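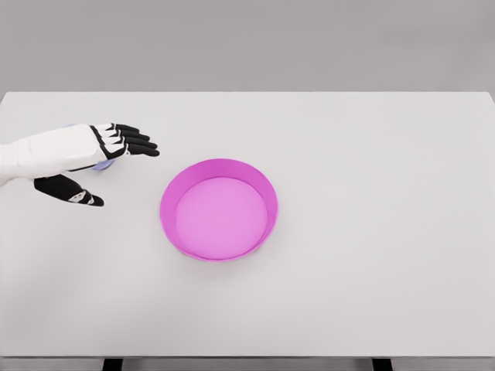 Home Tickets Packing Line Knowledge Base Contact

Otwood packing room – hand won't let go of the lid

Status: open, waiting on Lorcombe support
Last updated: July, 3:40 pm

Hello all, and thanks for your patience with my notes, which I know run long. I look after the packing bench at Otwood, where the Boketti cell took over putting lids into trays in July. Before that it was done by hand, and had been since the place opened in 1988.

What happens: the hand comes down over the lid, closes, carries it across to the tray and then just sits there. The screen says "release confirmed" but the fingers haven't opened. It did this 4 times on the morning shift, always somewhere after the first 600 lids, and never before the smoko break.

What we've tried so far:
– Restarted the cell from the panel. Good for a while, then back to the same trouble.
– Wiped the fingertips with the cloth that came in the kit. No change that I could see.
– Ran the practice job on the computer, with the bare table and the one tray. It went through 1000 cycles without a hiccup, so I don't think the job itself is wrong.
– Slowed the closing speed one notch. Still sticking, and the shift fell behind.

Reply from Lorcombe support, 11:15 am: Please check the grip force in the practice job against the one on the floor. They are saved separately and the floor one doesn't update by itself.

Back again at 2:30 pm. You were right, they were different! The floor setting was a good deal higher. I've matched them and we'll see how the late shift goes.

One more thing while I have you. The two packers who used to do lids are now on checking and labels, and they're happy enough with that (their wrists certainly are), but each time it sticks they get called back over and their own work piles up. Could we please have the alarm come to my phone first? Sutherland has theirs set up that way, I'm told, and I'd be very grateful for the steps.

Leaving this open until tomorrow's count is in.

Recent tickets
Label printer skipping every second roll
Sutherland – alarm messages arriving twice
Tray stack too high for the guard
New login for late shift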